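Slow Beans, Again

I've been meaning to write about beans since April, when my neighbor brought over a sack of them (22 pounds!) and I had to learn fast. I soak mine overnight with a good spoonful of salt, then let them barely simmer for well over 60 minutes with an onion and a bay leaf, and I try very hard not to fuss with them or keep lifting the lid. 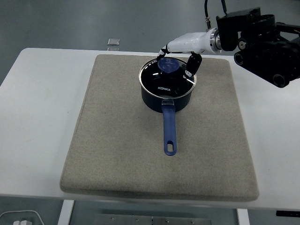

Ghassan Semaan swears the salt should wait until the very end, and that his mother would have sent mine back to the stove.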